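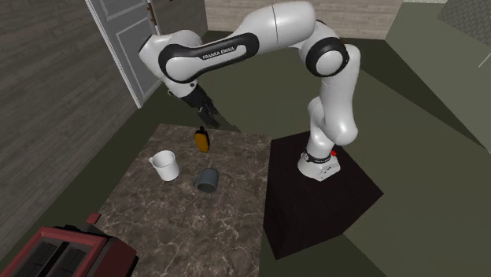 Stekport teaches its planner to admit defeat

Stekport, the motion-planning package that has spent most of its life insisting there was a way around the mug, has a new release out on Tuesday that will, for the first time, tell you when there isn't one.

The update comes from Tundside, the small software outfit that maintains the planner along with a simulator, a grasp library and a documentation site that was last complete in May. The headline feature is called early refusal. Given a grasp that the arm can't reach without passing through something it shouldn't, the planner now stops and returns a reason. Previous versions returned a spinning cursor and, if left overnight, a spinning cursor.

Anyone who has used the old release will know the routine. You ask for a bottle. The planner considers the bottle. It considers approaching from above, then from the side, then from a direction that would require the elbow to be in the next room. The fan on the workstation comes on. After 60 seconds the default timeout expires and the log reads "no solution found," a phrase that covers everything from a blocked gripper to a typo in the name of the table.

The new log lines are more forthcoming. They name the link of the arm that got stuck, the object it got stuck on and the stage of the motion where things went wrong. Tundside's release notes give the following as a typical message: "finger_left vs mug_2, approach, all candidates." It isn't poetry, but it can be acted upon, usually by moving mug_2.

Under the hood the change is less dramatic than the notes would like. Stekport used to generate its grasp candidates first and check each for collisions afterward, one full plan at a time. The release adds a quick pass before any of that, which throws out candidates whose final pose is already impossible. If the pass throws out all of them, the planner gives up on the spot. Users have been asking for this since the second release. One popular workaround was a shell script that killed the process after a few seconds and assumed the worst, and it was apparently right often enough to be passed around.

To tune the quick pass, Tundside ran it on tabletop scenes in its own simulator, a set of 2,000 arrangements on a marble-topped table next to a single arm on a pedestal. The objects are the usual kitchen stock of the field: bottles, mugs upright, mugs on their sides, the occasional toaster. Placement is random within limits, the limits being that nothing may start out inside anything else. That last rule was added after an early batch in which the toaster kept turning up partly inside the table and the planner, to its credit, declined to pick it up.

Mugs on their sides remain the hard case. An upright mug offers a rim all the way around and a handle if you are feeling ambitious. A mug lying down offers a curved wall, an opening that may or may not face a useful direction, and a handle that always seems to be where the second finger wants to go. The release notes devote more space to this than to the installer, which some will feel has its own problems. Fallen mugs now get their own set of candidates, including a pinch on the rim from the open side, and the planner tries those before it falls back on the general ones.

Also new is a setting called politeness. It controls how wide a berth the arm gives to objects it hasn't been asked to touch, and it replaces four separate clearance parameters whose names differed mainly in the placement of the underscore. At zero, the fingers will pass as close to a neighboring mug as the geometry allows. At the maximum, the arm behaves like a guest in a china shop and may refuse a bottle on the grounds that there is a toaster on the same table. The default sits in the middle. Old configuration files will still load, with a warning for each of the old parameters, every time, on every plan. The warning can't be turned off in this version.

The release drops support for Hakim, the scripting layer that shipped with the first Stekport and was meant to let people write manipulation tasks in something close to plain English. It was close to plain English in the way that a tax form is. Tundside deprecated it two versions ago, and a converter is included that turns Hakim scripts into ordinary Python, with the comments preserved and the indentation a matter of luck.

Boltex users get a mixed bag. The bridge to Boltex, the perception package most Stekport shops use to find out where the objects are, has been rewritten and no longer needs to be restarted when an object disappears from view. It does, however, now expect object poses with a confidence value attached, and treats a missing value as zero. A planner told that everything on the table has a confidence of zero will conclude that the table is clear and plan accordingly. The notes flag this in a box. Anyone upgrading a setup with a physical arm on the end of it would do well to read the box first.

On speed, Tundside claims little and shows a plot. Scenes with a solution take very slightly longer than before, the quick pass being one more thing to do. Scenes without one end much sooner, which drags the average down nicely and accounts for the shape of the plot. The company has put 1,000 of its test scenes up for download with the release so that people can make their own plots. The other half is being held back for testing, or until somebody fixes the file names.

Still missing is any sort of replanning. If early refusal says the mug is in the way, Stekport will not offer to move the mug, even when the mug is well within reach and moving it is the sort of thing the arm was bought for. A rearrangement mode has been on the roadmap for over 4 releases and is on it again, listed under "next," between dark mode for the viewer and a new logo.

The update is free to existing license holders. The installer asks for a restart on all platforms. Skipping it works on Linux.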